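Wrist camera only, twelve weeks in

May 2026

So I've been quiet on here since the winter, and the reason is that I finally got stuck into the thing I kept promising to try, which was throwing out every camera except the one on the wrist. A few of you wrote to ask how it was going (hi Margaux, yes, I saw both emails). It's going! Slower than I wanted, and with one result I still can't quite explain, but it's going.

Quick recap if you missed the last couple of posts. I train small imitation policies on a tabletop arm. I drive the arm by hand, record the demonstrations, train a network to copy what I did, and then let it loose on the table and see what happens. Up to now I'd always used two views, one from overhead and one from the wrist, because everybody I know uses two views and it seemed silly to argue. The overhead camera was a pain, though. If I bumped the stand, the policy got worse. If I leaned over the table to move something, my head was in the picture. Once I spent an entire evening hunting for a training bug and it was the stand, which had sagged by the width of a finger.

So out it went. One camera, one view, pick up the object, put it in the tray. I called the new training setup Pulstead, after the street I lived on in college, for no better reason than that I needed a folder name and I was tired.

The first version was terrible. I took the same demonstrations I already had, dropped the overhead stream, and retrained. It got 3 picks in a whole afternoon of trying. The arm would drift out over the table, stop, sort of hover, and then go down on nothing at all. I watched it do this for longer than I should have before I figured out what was wrong, and what was wrong was me. When I'd recorded those demos I could see the entire table with my own eyes, so I went straight for the object every time, even when the wrist camera couldn't see it yet. The policy had no way of knowing why I'd turned left. It just saw blank table and a left turn, and then blank table and a right turn, and averaged the two into a hover.

Abundio Tlapale had warned me about exactly this last July, over lunch, and I nodded and forgot all about it. His advice was to drive the arm while looking only at what the wrist camera sees. No peeking! So I turned my chair to face the wall, put the feed up on the monitor, and recorded everything again. It is awful to do. You feel like you're looking for your glasses through a paper towel tube. But you start doing something very natural, which is that you back up, look around, spot the thing, and then commit. All that looking around ends up in the data, and the policy picks it up.

With 78 of those blind demos (my word for them, please don't cite it) the policy was already better than the old two-camera one had been on the objects I tested both ways. I was so pleased I took the rest of the day off.

Then I tried markers and pens, and it fell apart again.

Blocks are easy because you can come at a block from pretty much anywhere. A long thin thing has a right way and a wrong way, and if you close on it at a lazy angle it spins or squirts out sideways. What I was seeing was a nice search, a nice approach, and then a grasp at whatever wrist angle the arm happened to arrive with. The search part of the behavior had taken over. Most of the frames in my data were me wandering around, and only a handful in each demo showed the last little turn of the wrist before the fingers close, so the network mostly learned to wander.

The fix I settled on is boring. I weight the training loss so the last stretch before a grasp counts 8 times as much as the rest. That's it, that's the method. I find the moment the gripper starts closing, walk back a fixed amount of time, and turn up the weight on everything in between. I tried a fancier version where a second network decided which frames mattered, and it was worse and took all night to train, so I deleted it (fine, I moved it to a folder called Lonberg where I never have to look at it).

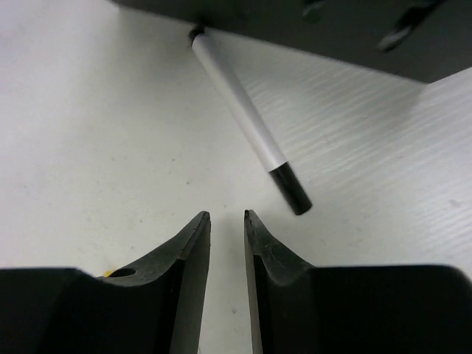 The weighting only pays off if those last frames have the information in them, and that was the part I worried about most. From way up high a pen is a few pixels of line and you could argue about its angle. Close in, you can't. A silver marker lying on a diagonal just past the fingertips gives the network a long pale barrel with a black cap at one end, and the tips of the gripper are right there in the same view to compare it against. The background helps less than I'd hoped, white table is white table, but even so the angle between the marker and the gap in the fingers is plain to see, and that angle is what the wrist has to correct. I now start a bunch of my demos from poses like this one, low and badly lined up, and just do the turn and the close. They take no time to record and I think they're worth more than the long ones.

And now the result I can't explain. After the reweighting, the blocks got better too. I changed nothing about the block data, and blocks never had the angle problem to begin with. My best guess is that the extra weight near the grasp also sharpened up the height estimate, so it stops closing a hair too early, but that's a guess. Margaux Chauvin thinks it's a side effect of the new short demos and that the weighting has nothing to do with it. She may well be right, and it's easy enough to check — train with the weights and without the short demos, then the other way around. I have the first of those runs going now.

Things I know are still bad: anything near the edge of the table, anything shiny, and two pens side by side, where it goes for the middle and gets neither. I also haven't touched memory at all. If the object slides out of view the policy acts like it never existed and starts the search over from scratch, which is kind of sad to watch. Feeding in a few past frames is the obvious thing to try, and I've put it off because the last time I did that, on the Arellano arm, the policy learned to repeat its own previous action forever.

If you've done wrist-only grasping with long objects and you had to do something smarter than a constant weight, please write to me. I'd especially like to hear how far back from the grasp you went. I picked my window by feel and have been too lazy to sweep it.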